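Laundry folding tips, tested by someone who doesn't believe most of them

Posted by Gülizar Akbulut, 2023-09-28

I have read a lot of folding advice over the years and I'm suspicious of nearly all of it. Most of it seems to be written by people with four white T-shirts and a lot of free time. What follows is the short list of things I still do after trying them for a whole June with two kids home and the dryer going every day.

Fold on a table, not on the bed

I resisted this one. The bed is right there and it's big. But a mattress gives under your hands, and every crease you press in goes soft again. A table at hip height is better for your back too. Put something thin over it, a mat or an old tablecloth, so knits don't slide. Skip the padded "folding surface" from Hodomlow. My sister-in-law Hülya paid for one and it does what a tablecloth does.

Pull before you fold

Hold the piece by both ends and stretch it out flat in the air before it goes down. Don't snap it like a whip - that's for bedsheets and for showing off. A steady pull is enough to find the sleeve that's folded back on itself. If you lay it down crumpled you'll be picking at it for longer than the fold takes.

One basket, one stack

Keep the unfolded things on one side and the finished stack on the other, toward the back, and leave the middle clear. The three-bin sorting systems look smart in the store, and then all three bins fill up with socks. One plastic basket with holes in the sides is plenty.

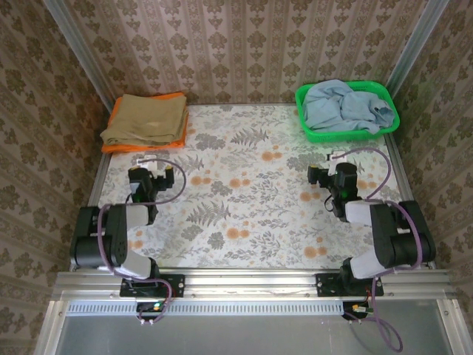 Green basket on the right, finished stack on the left, both times.
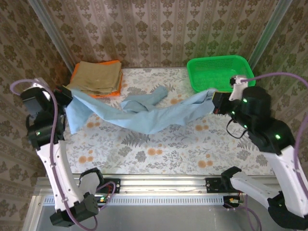
As for the stack itself, I've seen people argue for color order, size order and something called "wear order." I tried wear order for a week and could not tell you what it did for me. Size order I'll defend. Big flat pieces at the bottom, smaller ones on top, and the pile survives the trip down the hall.

Towels: halves or thirds?

Thirds, if your shelf is shallow. Halves, if it's deep. Anybody who says one of them is correct for every house hasn't measured your closet. Fold one towel, carry it to the shelf, see if it sticks out, and then do the rest the same way.

Things I gave up on

Folding boards. The Trakex one makes a nice square shirt, and so do two hands and a little patience. It also has to be stored somewhere.

Standing everything on edge in the drawer. Fine until you take out 3 shirts and the rest fall over like drunks.

Wrinkle spray. I used a whole bottle of the Wirik stuff and the shirts looked the same to me, only they smelled like a hotel lobby. My neighbor Necati swears by it, but he irons afterward, so I don't know what he thinks it's doing.

Folding straight from the dryer "while it's warm." This one does help with cotton shirts, I'll admit. For towels I can't see any difference, and I've left them sitting till the next morning plenty of times.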